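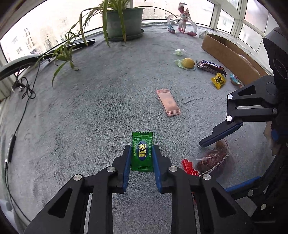
Re: Gripper budget for the packing trial

From: Kirsty Staniforth
To: equipment list

Florin, thanks for setting this out. My answers are under your message, along with the order I'd like to place in April.

Florin Lungu wrote:
> We have two hand-held grippers at the Prellgate office and the snack
> sorting work is using both of them at once. Virgil wants a second
> pair so that Nenmont can record in parallel. The quote from Stalico
> is 2000 a pair, without pads. Before I sign anything I need to know:
> do we need a full pair, how many spare pads, and who pays for the
> things being picked up? Last quarter the sweets went through on
> three different people's expenses.
>
> Florin

On the pair: yes, a full one. Much of the task list is two-handed now, with one gripper on a wrapper and the other on a bag or a box flap. A single unit at Nenmont would only cover the easy half of the list, and we'd be ordering the other one by summer anyway.

On pads: the blue rubber ones wear at the tips first. We went through 11 last quarter across both units. I'd order 34, which should see both sites to the end of the year with a few over. Tamara has tried a cheaper pad from another supplier and it slid on shiny wrappers, so please keep to the Stalico ones even if the price looks silly for a bit of rubber.

On the goods: give it its own line. We need thin wrappers, crimped packets, chocolate bars and clear bags of dried food, and they have to be replaced when the packaging gets tired. Cosmin can buy for both sites from one card. Same list for each, please — if Nenmont picks its own sweets we can't compare the recordings.

Two things not in your message. Stalico's lead time is four weeks, so an order after the middle of April misses the start of the Nenmont work. And the quote has no spare pins or linkages in it. I've asked them to price a small kit, but I wouldn't hold the order for that.

I'd leave out the new table Virgil asked for. A blanket on the surface we've got does the job, and Furtună will want the money later for storage.

If nobody objects I'll send the purchase request to Florin this week. Virgil, can you confirm the delivery address for Nenmont? The one on the Stalico account is still the old unit.

Kirsty

Equipment list | Contact the list owner | © Prellgate | Back to top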